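手持夹爪进家门采集：开工前后的规矩和小窍门

更新于2022年12月7日，Corentin Carré 问得多的几条补在后面了。写得急，有错字见谅，意思对就行。

先说适用范围：拿手持夹爪在住家里录动作示范，客厅、厨房、储物间都算。固定机械臂不归这页管，那边看 Kilurport 的上机须知。

一、进门之前

跟住户把话说清楚。录哪几间，录多久，哪些东西不碰。口头不算，签一张纸，两份，各留一份。

卧室默认不进。要进，单独签。

冰箱贴、信封、药盒、相框、快递单，开录前翻过去或者收走。别指望后期打码，漏一张就是一张。尤其快递单，电话地址全在上面，箱子堆着的时候最容易忘。

家里有小孩和宠物的，关到别的房间（宠物关，小孩请大人带着，别写反了）。

二、地面

线。还是线。去年的小事故一半是绊的。

电源线贴墙走，过道处用布基胶带压住，不要用透明胶，揭的时候带漆，也粘不牢。实在没法贴墙就横着过一次，别来回绕。多出来的线打成圈，用魔术贴扎好，别用扎带，收工剪起来烦还容易剪到线皮。

反光地砖注意灯。顶灯打下来一条亮带，标记走到那个角度容易认丢。关一盏灯，或者换个站位，试录十几秒看看。窗帘拉一半比全拉好，全拉了太暗，画面噪点多。

鞋：包脚趾的，软底。拖鞋不行，袜子也不行，瓷砖上滑。

小凳子、矮茶几挪到墙边。你两只手都占着，低头看不全脚下。

三、夹爪检查

每次开录都查，别觉得上午查过下午就免了。

标记面：干布擦，不要酒精，印层会花。起翘就换，别拿胶水补，补完不平，识别会飘。换下来的旧标记剪掉再扔，混进新的里面很难分。

指示灯：两只都得亮着绿的再开始。一只不亮先停，查电池，再查插头。Hultden 那批旧手柄接口松，轻轻往里顶一下，还不行就换一只，现场别拆。

指垫：看有没有掉渣、发粘。发粘一般是夹过带油的东西没擦。温水加一点点洗洁精，拧干的布，擦完晾透。吹风机别用热档，胶会软。

空夹开合几下，听声音。咔咔响的贴红标放回箱子，写明哪只手。

螺丝：指根那两颗每周紧一次，手紧就够了，用力过头塑料会裂。裂过，赔过。

四、拿东西的规矩

先轻后重，先硬后软，先空后满。瓶子拧紧盖再夹，没盖的先倒空。玻璃器皿第一天不录。

圆柱形的东西夹中段，别夹盖子。盖子有松的，一提人在这儿瓶子在那儿。瓶身滑就垫一条橡皮筋，录完记得取下来还给人家。

一只手夹着东西，另一只手空着的时候，空的那只张开，朝前，别垂下去晃。后面对齐数据要看两边的标记，垂下去就丢了。

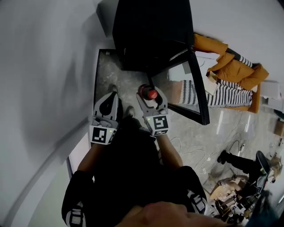
五、人和人的距离

操作的人动，别人不动。旁边的人要坐要蹲都行，脚收住，别伸到过道里。要起身先出声，说“过”，等对方停手再走。

不要从背后递东西。要递走正面，放桌上或椅子上，对方自己去夹。直接往夹爪里塞，夹过手指，不严重但是疼。

说话小声点。录音轨默认是开的，要关在设置里关，关了在登记表上打勾。闲聊里别提住户名字。

六、软的东西：沙发、毯子、靠垫

毯子先抖平，从一角夹起，别从中间揪。针织的和带流苏的不夹，勾丝。要录折叠就用自己带的毛巾，不用住户的。

靠垫夹边缝，不夹面料。浅色和亮黄的尤其小心，指垫发黑会蹭上印子。万一蹭上：别搓。白橡皮轻擦，擦不掉再用微湿的布点按，还不行就登记，跟住户说，别装没看见。

沙发上的纸张盒子，录之前问一句能不能动。不能动就绕开，别自作主张码整齐。

七、文件和编号

一条示范一个文件，动作做坏了也留着，标“坏”，不删。删掉会对不上号，Nathalie Verbruggen 那边一条条核，很费劲，她会打电话过来。

编号从001往后，中间不跳。上次在 Masson 那户录了296条，漏标了13条，光补就补了一下午。

连续录到69条那次手腕已经发抖了，后面的基本不能用。现在规定是累了就停，不等录满。坐下，甩甩手，喝口水（水杯别放在录制区里头，说过很多遍了）。

硬盘剩200 GB以下就换盘，别硬撑到提示满。

八、收工

拍过的东西放回原位。开工前手机拍一张，收工对着摆，比脑子靠谱。照片对完当场删。

顺序：先关夹爪，再拔电，再收线，最后撕胶带。胶带慢慢撕，贴着地往回拉，残胶用风油精点一下再擦，木地板别用这招，用温布捂一会儿。

夹爪进箱子标记面朝上，中间隔一块泡棉。Flanamik 的箱子盖子浅，压一下合不上就是没放平，别硬按。

纸箱拆平带走，别留给住户当垃圾。里面的干燥剂和小袋子捡干净，有小孩的人家特别要看一眼沙发底下。

九、补充几条

戴不戴手套？不戴。扳机那里会打滑。冬天手冷，先捂热再录。

袖子呢？长袖可以，袖口收紧，别盖住标记。戒指手表摘掉，放自己包里，别放人家桌上。

住户想试试手？可以，录制停掉再试，数据不算。站旁边看着。

东西弄坏了？当场说，拍照，登记，当天报。多少钱都报，杯子也报。

登记表一月份换新版，旧的用完为止，别两版混着填。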